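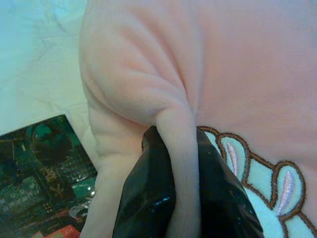
Meine neue Matratze: der Walczak Hillport nach vier Monaten

Ich gehöre zu den Leuten, die eine Matratze erst dann ersetzen, wenn es wirklich nicht mehr geht. Meine alte war vierzehn Jahre alt, hatte in der Mitte eine Mulde wie eine Salatschüssel, und ich bin jeden Morgen mit einem Rücken aufgestanden, der sich nach Umzug anfühlte. Im Juni habe ich mir dann endlich den Hillport von Walczak bestellt, Härtegrad 3, in 140 x 200, und weil mich seitdem im Bekanntenkreis ständig jemand danach fragt, schreibe ich es jetzt einmal ausführlich auf.

Bezahlt habe ich 275 Euro bei Fostholm, inklusive Lieferung bis in die Wohnung (dritter Stock, kein Aufzug, vielen Dank noch mal an die beiden!). Das ist für eine Taschenfederkernmatratze wenig Geld, und entsprechend skeptisch war ich. Bei uns im Haus hat jemand das Dreifache ausgegeben und schwört darauf, dass darunter gar nichts geht. Ich sehe das inzwischen anders.

Auspacken und der Geruch

Die Matratze kommt vakuumiert und gerollt. Bitte nicht mit dem Teppichmesser drangehen, ich hätte fast den Bezug erwischt. Es liegt ein kleiner Folienschneider bei, der wunderbar funktioniert, wenn man ihn denn findet. Meiner steckte unten im Karton unter der Pappe. Dann ein langes Zischen, und das Ding rollt sich auf wie ein Tier, das aus dem Winterschlaf kommt. Nach zehn Minuten lag sie flach, die Ecken am Fußende brauchten noch bis zum nächsten Abend.

Gerochen hat sie, klar. So ein Neuwagengeruch mit etwas Chemie dabei. Ich habe zwei Nächte auf dem Sofa geschlafen und das Fenster offen gelassen, danach war es für mich in Ordnung. Wer empfindlich ist, sollte lieber eine knappe Woche einplanen.

Das Liegen

Die ersten Nächte waren ungewohnt. Ich hatte mich ja vierzehn Jahre lang in eine Mulde hineingeschlafen und lag plötzlich auf etwas Geradem! In der ersten Woche tat mir die Schulter weh, und ich war kurz davor, den Rückgabeschein zu suchen. Dann wurde es von Nacht zu Nacht besser, und irgendwann in der dritten Woche bin ich aufgewacht und habe gemerkt, dass ich nichts merke. Kein Ziehen im Kreuz, kein steifer Nacken. Ich bin Seitenschläferin, 1,68 groß, und die Schulterzone gibt genau so weit nach, wie ich es brauche.

Mein Freund ist deutlich schwerer als ich und schläft auf dem Bauch. Er fand Härtegrad 3 von Anfang an gut und hätte wohl auch einen härteren vertragen. Was uns beide begeistert: Wenn er sich umdreht (und er dreht sich oft um, mit Anlauf), kommt bei mir fast nichts an. Auf der alten Matratze bin ich jedes Mal mitgewandert.

Kanten

Das war mein großes Thema, weil ich morgens gern auf der Bettkante sitze und erst mal zwei Minuten ins Leere schaue. Viele günstige Matratzen sacken da komplett weg. Der Hillport hat eine etwas festere Schaumeinfassung rundherum, und die hält. Man sinkt ein Stück ein, aber man rutscht nicht. Auch Socken anziehen geht im Sitzen, was ich von der Vorgängerin nicht behaupten konnte. 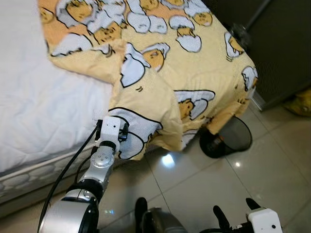
Bezug und Waschen

Jetzt zu dem Punkt, der mir vorher völlig egal war und den ich heute am meisten lobe. Der Bezug hat einen Reißverschluss auf allen vier Seiten und lässt sich in zwei Hälften teilen. Jede Hälfte passt einzeln in meine normale Waschmaschine, 60 Grad, fertig. Ich habe das im Sommer ausprobiert, nach einem Unfall mit einer ganzen Tasse Früchtetee, und der Fleck ist komplett raus. Eingelaufen ist nichts, jedenfalls ging der Reißverschluss danach noch genauso gut zu wie vorher.

Trocknen dauert allerdings. In den Trockner darf der Bezug laut Etikett nicht, und auf dem Wäscheständer hing er bei mir anderthalb Tage -- im Winter würde ich das also nicht ohne Plan B machen. Ein zusätzlicher Schoner drüber spart viel Ärger, gerade mit Kindern, Haustieren oder Früchtetee.

Was auch noch gut ist: die vier Griffe an den Seiten. Klingt banal, aber Wenden war früher eine Aktion für zwei Personen mit anschließendem Streit. Jetzt mache ich das allein. Die Griffe sind fest vernäht und haben bisher jedes Zerren mitgemacht.

Temperatur

Im Hochsommer hatten wir Nächte, in denen es unterm Dach einfach zu warm war, da kann keine Matratze etwas für. Im Vergleich zu der Kaltschaummatratze, die bei meiner Schwester im Gästezimmer liegt, schläft man auf dem Hillport aber spürbar luftiger. Wie das bei Frost wird, trage ich nach.

Was mich stört

Ganz ohne Gemecker geht es nicht. Die Höhe ist in der Anzeige etwas großzügig angegeben, ich habe nachgemessen und komme auf anderthalb Zentimeter weniger. Für das Liegen ist das egal, aber wer ein Bett mit hohem Rahmen hat, sollte es wissen. Dann das Etikett: riesig, steif und ausgerechnet am Kopfende eingenäht, wo es unter dem Laken knistert. Ich habe es abgetrennt und in die Schublade gelegt, zusammen mit der Rechnung.

Und der Kundenservice ist nett, aber langsam. Ich hatte eine Frage zum Lattenrost (unserer hat breite Abstände zwischen den Leisten) und habe auf die Antwort neun Tage gewartet. Die kam dann von einem Herrn Bednarek und war wirklich ausführlich, mit Skizze! Kurzfassung: Bis vier Zentimeter Abstand ist alles gut, darüber soll man eine Filzunterlage dazwischenlegen. Haben wir gemacht, seitdem knarzt auch nichts mehr.

Für wen?

Wenn ihr auf der Seite schlaft und nicht ganz leicht seid, würde ich sie sofort wieder empfehlen. Sehr leichte Personen sollten eher Härtegrad 2 nehmen, meine Mutter hat bei uns Probe gelegen und fand die 3 zu stramm. Für reine Gästebetten gibt es sicher noch Billigeres, aber unsere Gäste sind mir dankbar, wenn ich ihnen unser Bett überlasse und selbst aufs Sofa ziehe.

Von mir gibt es viereinhalb von fünf Sternen. Den halben ziehe ich für das Etikett und die Wartezeit ab. Falls jemand Erfahrungen mit dem passenden Topper hat, gern in die Kommentare damit, ich überlege nämlich, ob ich mir den für die kalte Jahreszeit noch gönne.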